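I finally did it. Every song from my June notebook is learned, and I can play all 42 of them on the mandolin without looking at the chords! Some of them are pretty rough (the fast reels still fall apart if I get excited) but they're in there.

For anyone new, I started with a loaner and a stack of photocopied tunes, and my only rule was to play before breakfast. Fifteen minutes, sometimes less. The big surprise has been how much slow practice helps. I set the metronome at a crawl, play the hard two bars until my hand stops arguing, and then go make toast. 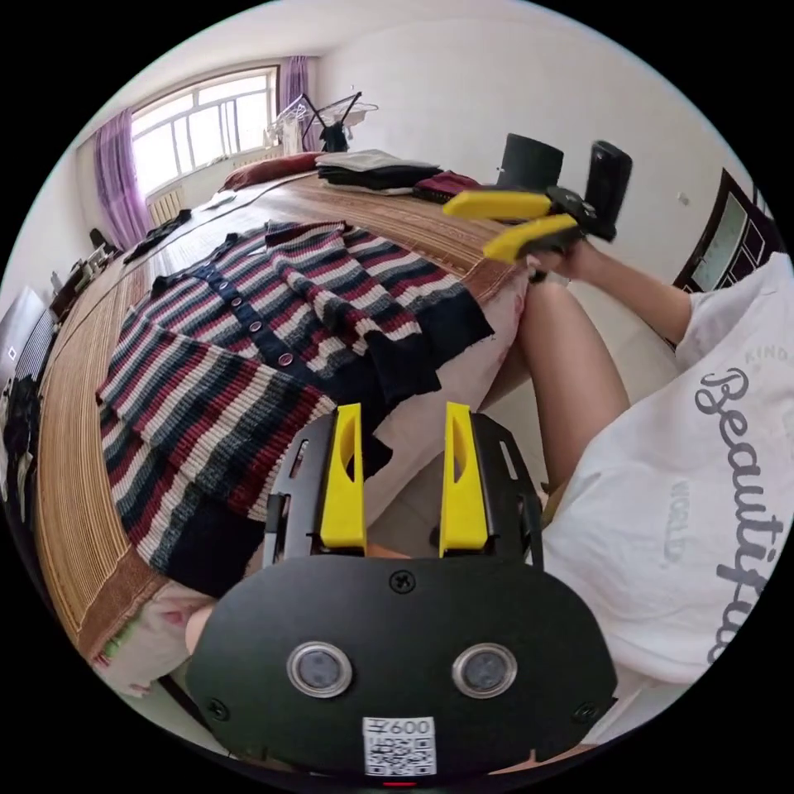

Noelia Palacios wrote to me that slow is fine but I should be humming the melody too, away from the instrument, until I could sing it in the shower. She also thinks I lean on my pinky too little, and she's right.

So I've been humming! In the car, in line at the store, all over the place. It works so well that I picked up "Skarnora" in two evenings, and that one has a B part that goes somewhere really odd and lovely.

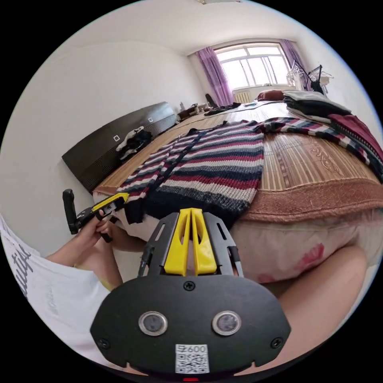 The other thing I want to get better at is tremolo. Mine sounds like a bee in a jar. I've been trying a heavier pick and a looser wrist, and on good mornings there are 4 whole measures where it rings the way it should. Next up is a waltz in G that Hugo sent me, and I can't wait to get started on it.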